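Paper bowl

A paper bowl is a shallow, round, disposable dish made of pressed or rolled paperboard, usually given a thin coating so that soup stays on the correct side of it. It is used at picnics, in office kitchens and in any household where the question of whose turn it is to wash up has been left open.

History

Paper bowls followed paper plates, which had shown that people would eat from stationery if it was round. Early bowls were uncoated and best suited to dry foods and fast eaters. The town of Juratow claims to have made the first coated bowl, a claim also made by Funcombe, and the two have exchanged stern letters on the matter for nearly 102 years.

Construction

Most bowls are made in one of two ways. Pressed bowls are stamped from a single flat disk, which leaves small pleats around the rim. Rolled bowls have a separate wall and base, joined by a seam that holds well until the bowl is carried across a pale carpet. The Noko standard, used by several makers, lists 3 wall weights: light, medium and "chili."

Decoration

The inside is normally left white, as printing there would have to be safe to eat and also worth looking at under gravy. The outer wall is free for patterns, logos and slogans. Travel themes are common, and some bowls carry English phrases chosen more for mood than for grammar.

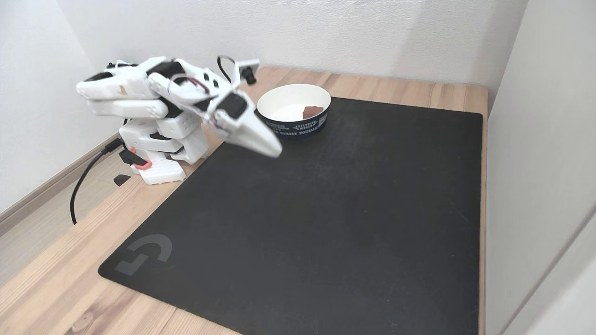 Disposal

Coated bowls are harder to recycle than they look, and food scraps make matters worse. Local rules differ. Shih accepts them with garden waste, while Funcombe sorts them into one of 6 bins, the labels of which were last revised on 5/28/19 and are still being discussed.

Other uses

Clean bowls are often kept for screws, buttons, paint and school crafts. A bowl turned upside down makes a passable turtle.

See also

Paper plate
Paper cup
Spork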